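OK, budget thread! We finally got the go-ahead to plan a second pick-and-place station at Bunlow and I've spent a whole month pricing things. I love this stuff, so here come the numbers while they're fresh.

1/ The total we have to work with is 3,947. Not a typo, no missing zero. The arm is already ours, so this has to cover everything else: gripper, cameras, mounts, lights, cables, and all the stuff the thing is supposed to pick up.

2/ Biggest line by far is the gripper at 2,799. I went back and forth with Elie Yammine on this for days. There's a cheaper one from Lusdale, and it's a nice little unit! But the fingers don't open wide enough for half of what we want to grab, and swapping fingers every hour is not my idea of fun. 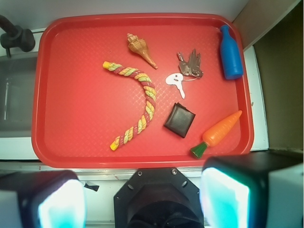
3/ Second question was wrist camera or fixed camera. Answer: both, please. I set aside 400 for the pair plus mounts. If you can only buy one, my vote is the fixed one, and then save up. But the close-up view is SO good for small things like keys that I'd skip lunch for it.

4/ Now the part I was most excited about, the objects. You don't need a fancy test kit. Toys, a key ring, a seashell, whatever has an odd shape. Get a mix of hard and bendy, fat and thin.

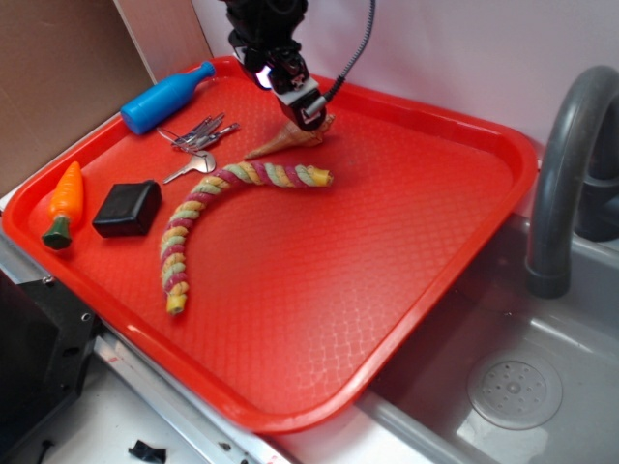 Gripper down in the tray, right over the ice cream cone.

5/ Please, please budget for the boring surfaces too. A tray with a raised rim costs next to nothing and small stuff stays put. We're ordering three of the same one so the two stations match and there's a spare. Same color, same texture, same supplier (Farby, in our case — quick to answer emails, which I appreciate a lot).

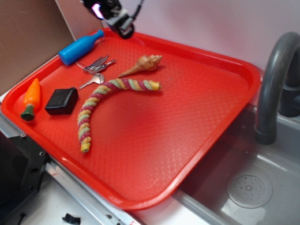
6/ Lighting! I left it out of my first draft and Urmas Uibo caught it. Shiny plastic throws glare, and glare eats camera time. A couple of soft lamps and some clamps are in the sheet now.

7/ Things I almost forgot and you might too: longer cables, spare screws, a power strip with enough room between the plugs, shipping. Shipping! It ate more of the sheet than the lamps did.

8/ Countertop and sink are staying the same as station one. I looked at a bigger bench from Ots and it was over 1,000 before delivery, so that goes on next year's wish list. It's a gorgeous bench, though.

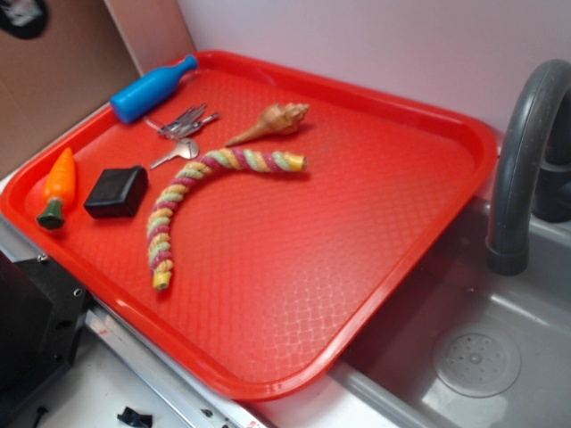
9/ What's left goes in a "things that break" line. Urmas wanted it bigger, I wanted a third camera, we settled on no third camera. Fair enough.

10/ Order goes out in March if the quotes hold. If you've bought soft finger pads lately and liked them, tell me which ones — I still have that cell blank in the sheet.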